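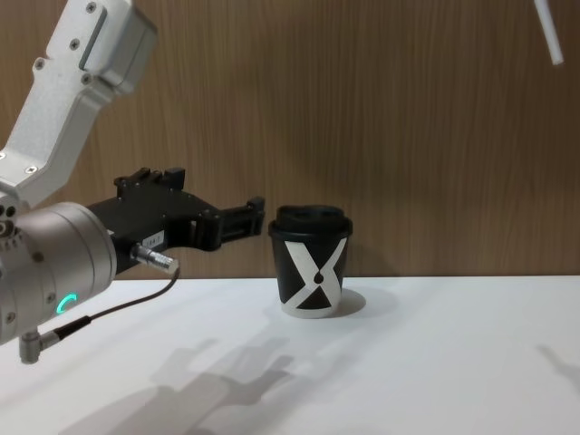 Setting a pre-grasp standoff in Ginix

A pre-grasp pose holds the open jaws a short distance from the object before the final straight-line move. With a lidded paper cup, the usual fault is a standoff measured from the cup's centre. The planner then ignores the radius and the fingertips arrive early.

Before you start, load the Pernari driver and check that the tool frame sits between the fingertips, not at the wrist flange. On our gripper the offset is 143 mm along tool Z.

1. Segment the cup. Fit the cylinder to the body only. Black lids return sparse depth, so set lid_mask to true and enter the lid height by hand.

2. Set approach_mode to horizontal. Leave the roll at zero so that the jaws close parallel to the tabletop.

3. Set standoff_ref to surface and standoff to 42 mm.

4. Add the cable to the collision model. A capsule chain under the wrist is enough. Without it, the planner will accept low poses that drag the cable across the table.

5. Plan to the standoff in joint space, then switch to Cartesian for the last segment. Cap the speed at 118 mm/s.

6. Run the approach with close_on_arrival set to false and compare the fingertip pose with the fitted surface.

If step 5 returns "no IK", raise the grasp height before changing the standoff – the wrist is usually too near the table. For two-arm cells, lock the second arm's joints in the planning group first.

Heiðrún Vestergaard maintains the parameter file. Send corrections to her.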